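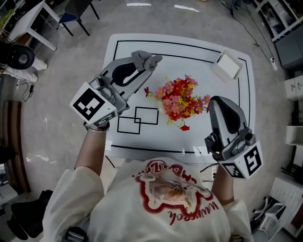 Can a loan player face his parent club in a cup tie?

Posted by bandbridge_til_i_die

My nephew and I have been going back and forth on this one all weekend! Bandbridge have Grgić on loan from Pitovora until May, and he's been brilliant so far, scoring in the friendlies and running himself into the ground every time. Now we've drawn Pitovora in the cup. I know he sits out when we play them in the league, but does that carry over to the cup too? We've already got our tickets (row 13, right behind the goal!) and I'd love to see him start.

Benito Cuesta

Great draw, I'm jealous! It depends on two things, the competition rules and the loan agreement. In a lot of leagues he's barred from playing against his parent club, full stop. Cups are often looser, and he can play if the parent club gives permission in writing before the match. We had this at Ondik a few seasons back with a left back on loan. His club said yes, he played the whole 90 and got a huge hand from both ends, lovely night. Check the cup handbook if your league posts it, usually under player eligibility. Also find out if he already played in an earlier round for Pitovora, as he could be cup-tied, and then permission won't help.

terrace_1848

no chance, they never let them play. would you?

bandbridge_til_i_die

Thanks Benito, that's so helpful! Found the handbook and it does say written permission, same as yours. He didn't play in the earlier round either, he was already with us by then. So it's down to Pitovora now. Some 30 of us are going on the supporters' bus and everyone wants him in the lineup. Fingers crossed!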